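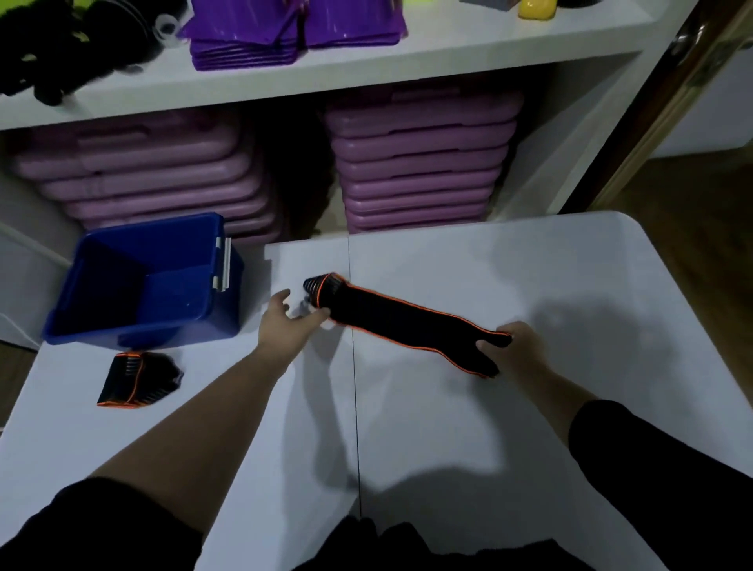
Le défaut 218 est revenu. Pour ceux qui n'ont pas suivi les épisodes précédents, et je les envie, Cilley est une cellule à deux bras qui doit étaler des genouillères de sport, les plier et les ranger dans un bac en plastique bleu, couvercle fermé, clips mis. Un enfant de six ans y arrive en râlant. Cilley y arrive aussi, sans râler, mais avec un journal de défauts que je lis le soir à la place des romans.

Dans la documentation Fladlow, le 218 s'appelle « écart d'effort sur axe coopératif ». Traduction : les deux bras tirent sur le même objet et ne sont pas d'accord. La doc conseille de « vérifier l'environnement ». J'ai vérifié l'environnement. Il allait bien.

Le compteur affichait 1262 cycles depuis la dernière révision de mars, et j'ai d'abord soupçonné l'usure, comme tout le monde quand on n'a pas envie de réfléchir. J'ai donc démonté les patins des pinces. Celui de gauche était lisse comme un galet, celui de droite à peu près neuf. Une paire dépareillée, posée par quelqu'un de pressé – moi, d'après la fiche. Avec ça, la pince gauche laissait filer le bord côtelé de la genouillère, le bras droit sentait la tension baisser, tirait davantage, et la gauche rattrapait d'un coup sec. Défaut, voyant rouge, café.

Les patins neufs viennent de chez Astness. Ils sont livrés par deux, collés dos à dos avec une obstination que j'aimerais retrouver une fois montés. On les sépare à la spatule en plastique, on dégraisse la mâchoire, on serre les vis en croix sans forcer. Il faut ensuite refaire le zéro de chaque pince, à vide et fermée. J'insiste sur « à vide ». L'an dernier, j'ai fait un zéro avec un bout de liseré resté coincé dans la mâchoire, et la machine a passé une journée entière à penser que le monde était un millimètre plus épais que prévu.

Patins changés, zéro refait, je relance. Le 218 revient au bout d'un quart d'heure.

J'ai donc fait ce que je repousse toujours : me mettre à la table et faire le travail moi-même, à la main, lentement, en regardant ce que font mes doigts. C'est vexant et très instructif. Pour étirer une genouillère en longueur, je n'utilise pas mes deux mains de la même façon. L'une tient large, doigts écartés, là où l'élastique fait un bourrelet. L'autre pince à peine le bout étroit et guide. Cilley, elle, serrait pareil des deux côtés, parce que j'avais recopié les mêmes paramètres à gauche et à droite en me disant que la symétrie, c'était propre. Le tissu noir sur plateau blanc se voit très bien, la caméra n'y était pour rien, et je lui présente mes excuses.

Réglage retenu, pour qui a le même genre de cellule :

- le bras qui tient l'élastique passe en position ferme, effort de serrage haut ;
- le bras qui prend le bout étroit passe en mode souple, effort bas, et suit l'autre ;
- la vitesse d'étirement est divisée par deux sur la fin de course ;
- le seuil du défaut 218 reste à sa valeur d'usine.

Le dernier point me coûte. Monter le seuil aurait pris dix secondes et j'aurais écrit un billet plus court.

Restait le bac. Le couvercle a une poignée encastrée au centre et un clip de chaque côté, et la séquence de fermeture traînait chez nous depuis le début comme une vieille dette. Le programme Mekonnen, dont nous avons hérité avec la cellule, posait le couvercle puis fermait les deux clips en même temps, un par bras, dans un beau mouvement d'ensemble. Très photogénique. Une fois sur je ne sais combien, le couvercle se soulevait à l'arrière et le clip se refermait sur rien, avec un petit claquement satisfait.

À la main, personne de sensé ne fait ça. On garde une main sur le couvercle et on va chercher les clips avec l'autre.

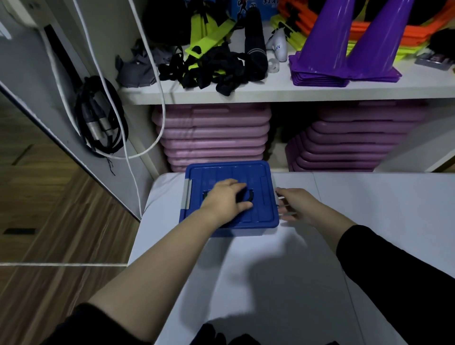

Chaltu Worku m'a écrit que fermer un clip après l'autre allait rallonger le cycle et que, chez elle, une simple cale derrière le bac avait réglé la question sans toucher au programme. Elle a raison pour la cale. J'en ai vissé une le lendemain et le bac ne recule plus quand on appuie. Pour le cycle, elle a raison aussi, il est plus long, et je m'en accommode, vu que l'ancien cycle comptait pour réussis des bacs qui s'ouvraient dès qu'on les soulevait.

J'ai gardé les deux, donc : la cale, et la séquence à une main. Le bras gauche appuie sur la poignée, le droit ferme son clip, puis on échange. L'échange m'a pris l'après-midi. Les deux poignets passent très près l'un de l'autre au-dessus du couvercle et le logiciel, qui tolérait les patins dépareillés sans un mot, est soudain devenu très à cheval sur les distances de sécurité. Il a fallu ajouter un point de passage plus haut et revoir l'orientation du coude droit, lequel avait tendance à saluer la salle.

Ce que j'ai noté sur la fiche d'entretien, au feutre, en avril 2021, pour mon successeur ou pour moi quand j'aurai oublié : les patins se changent par paires, les deux le même jour, avec la date écrite sur la mâchoire. Zéro à vide. Contrôle de la cale. Ouvrir un bac au hasard en fin de série, même quand l'écran est vert, surtout s'il est vert.

Le 218 n'est pas réapparu depuis. J'ai eu un 219 à la place. La doc Fladlow conseille de vérifier l'environnement.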